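Open day at the Kerov upholstery workshops

I have been wanting to get inside the Kerov building for years, so when they finally opened the doors one morning in March I was in line well before nine with a thermos and far too many questions. It was worth it! Three floors of people who stuff, stitch and tack for a living, and all of them happy to talk.

The ground floor belongs to the frame shop. Ruwan Cassim was regluing the rails of a dining chair and let us smell the hide glue (don't). He keeps 79 clamps on one wall and says he still runs short in a busy week. I stood there so long that I missed the first spring-tying demo and had to wait for the next one.

Upstairs are the finished rooms, where you can see how the pieces look with other furniture instead of on a bench.

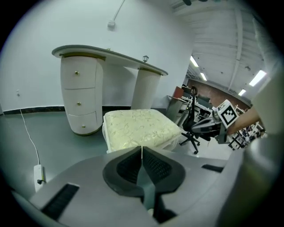 Cream floral ottoman with the drawer vanity, upstairs rooms.

I am a footstool person -- always have been -- and this floor got most of my morning. Malsha Talukder runs the cutting table and talked us through pattern matching on small pieces. With a sofa you have room to hide a mistake. On a stool the motif has to land in the middle of the top, and if it drifts even a little, that's all anyone will ever look at. She had a Julitz brocade laid out and moved her paper template over it again and again before she reached for the chalk.

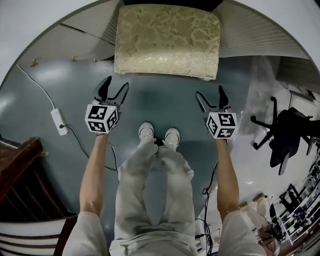 She also showed us how to tell which way a brocade runs by stroking it with the back of your hand, and I have been doing it to every cushion at home ever since. The offcuts go in a bin by the stairs, 5 dollars a bag. I bought two. One turned out to be nearly all Malleler stripe, enough for a piano bench if I piece it.

Spring tying was at eleven, on the top floor. Eight-way ties, done by hand, and so fast I lost track of the knots. They let a few of us try and mine slipped right away.

Parking is easier on the Seneviratne side, and the coffee cart takes cash only. Wear flat shoes -- the stairs are steep.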